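J'ai acheté la table Raltholm en octobre, après trois ans passés à manger sur un bureau d'étudiant trop étroit, et j'avais promis de donner mon avis une fois la période lune de miel terminée. Voilà, on y est !

Commençons par ce qui fâche : le montage. La notice tient sur une feuille, les vis sont en vrac dans un seul sachet et deux modèles se ressemblent tellement que j'ai monté un pied avec les mauvaises (puis démonté, puis remonté, en râlant). Comptez une bonne soirée, et prenez votre propre clé, celle qui est fournie m'a scié les doigts.

Une fois debout, par contre, elle ne bouge pas. J'y ai posé ma machine à coudre Pistel, qui vibre comme un tracteur, et je couds des ourlets droits — chose que je n'avais jamais réussie sur l'ancienne. On y mange à 5 sans se donner de coups de coude. Le plateau blanc mat est très joli le matin, il renvoie bien la lumière, et le café part avec une éponge. Le curry, non. J'ai essayé le savon noir, le bicarbonate, puis la crème nettoyante Flinda, et il me reste une ombre jaune pâle à la place de mon compagnon (il nie).

Je l'ai payée 88 euros en promo, livraison comprise, et à ce prix-là je pardonne beaucoup. J'avais hésité avec le modèle de chez Jääskeläinen, superbe, en bois massif, mais il aurait fallu attendre des semaines et vendre un rein.

Mon vrai conseil concerne les plateaux blancs en général : ça marque. Mettez des sets, des dessous de plat, tout ce que vous voulez, et surveillez le revêtement.
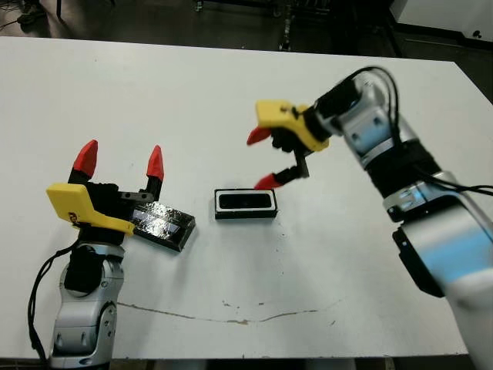
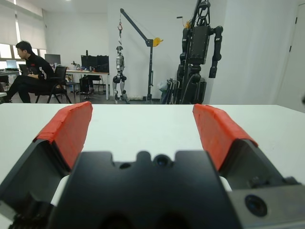 Je rachèterais donc la même, mais sans doute dans la version gris clair, moins salissante. Et je prendrais tout de suite les patins en feutre vendus à part, parce que sur mon carrelage elle grince dès qu'on la pousse pour passer l'aspirateur. Si quelqu'un a testé la rallonge, je veux bien un retour en commentaire, j'hésite encore !

Contact — Mentions légales — Tous droits réservés — Haut de page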